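Visit report: Udlow board works, open afternoon

The Udlow works makes melamine-faced chipboard for furniture and shopfitting. It opens its gates to trade visitors once a year, in March. I went because we buy from Vulach, the distributor that takes much of the Udlow output, and because we had been having trouble with edge chipping on one of the pale wood-grain decors. The notes below follow the order of the tour.

Arrival and yard

Visitors were asked to be at the gatehouse by 1 p.m. Safety shoes were required and ear plugs were handed out. Parking is on the far side of the log yard, a fair walk from reception, and the path is not covered.

The yard holds three kinds of raw material: roundwood thinnings, sawmill chips and reclaimed wood. The reclaimed wood is kept under a roof on a concrete pad. It passes over a magnet, then an eddy current separator for the non-ferrous metal, and finally an air sifter that drops out stones and glass. Our guide put the reclaimed share of the present recipe at 70 per cent, with the rest made up of sawmill chips and a small amount of roundwood. The share is changed according to what can be bought. A higher reclaimed content gives a drier mix going into the flakers, and the resulting flake is shorter, so the core resin dose has to be adjusted to hold internal bond strength.

Drying and screening

There is a single rotary drum dryer, fired on sander dust and bark. Flake enters damp and leaves at a moisture content of 4 per cent or lower. Spark detection is fitted in the ducting after the drum, with water quench nozzles further along. We were not taken on to the dryer platform, but the control room has a window over it.

After drying, the flake is screened into surface and core fractions. Oversize goes back to a mill. Dust is drawn off and burned. The screening building was the loudest part of the tour and the guide gave up talking in it, so I have no detail on mesh sizes.

Forming and pressing

The mat is laid in three layers by four forming heads: one for the bottom face, two for the core and one for the top face. A pre-press takes the air out before the mat enters the main press, a continuous steel belt type made by Szekeres. The press is 31 metres long. Heating is by thermal oil in five zones, each controlled separately. Thickness gauges and a blister detector sit directly after the outfeed, and any board that fails is marked with a spray line and dropped to a reject stack by the saw.

I asked about density profile. The works aims for dense faces and a lighter core, as everyone does, but the profile can be shifted by changing the closing speed at the infeed. Denser faces hold a cleaner edge when cut. The board we had been sent was within the sheet values, and the guide's view was that our chipping was more likely a saw matter than a board matter. I return to this below.

Cooling and sanding

Raw boards are turned in star coolers and then stacked to rest before sanding. The resting hall is large and was nearly full. Boards sanded too soon can move afterwards, and the flatness of the finished table or door suffers.

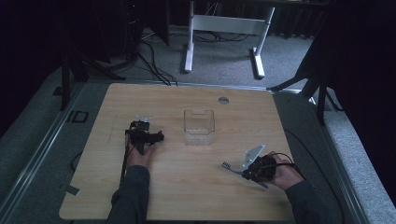

The sanding line has four pairs of heads, stepping from coarse to fine grit. Belts are changed on hours run, with an earlier change if chatter marks appear. A sample is checked at the end of the line under a low-angle lamp, and it was easy to see on the sample how small a fault will show through a pale, thin paper.

Facing

Two short-cycle presses apply the decor paper. The papers are printed elsewhere and arrive already impregnated, and they are kept in an air-conditioned store because the resin picks up moisture. Texture comes from the steel press plate and not from the paper. Udlow runs a fine linear grain, a matt and a deeper pore finish. Changing a plate stops the line, so orders are grouped by texture first and by colour second. This explains the lead times we have been quoted for small lots of the deeper pore.

Sheets are scheduled and labelled through a stock system called Woveo. Each pack carries a label with press time, plate number and paper batch. I had assumed that the code on our pack labels was a Vulach reference. It is the Woveo number, and the works can trace a complaint from it directly.

Edge chipping

At the end there was time for questions at a panel saw in the demonstration room. Our decor was cut twice, first without the scoring blade and then with it. The first cut chipped on the underside in the same way as our own parts. The second was clean along the full length. The scoring blade was set slightly wider than the main blade kerf, and the operator said that wear on the main blade alters that fit sooner than most shops expect.

Actions for us

Check scoring blade width against the main blade after every regrind.
Keep pack labels until the job has been delivered.
Order the deeper pore texture earlier, in one lot where possible.
Ask Vulach for a raw sanded sample of the same board, for a cut test without the facing.

The tour finished at 4 p.m. Tea was provided in the canteen. Photography was not allowed past the yard.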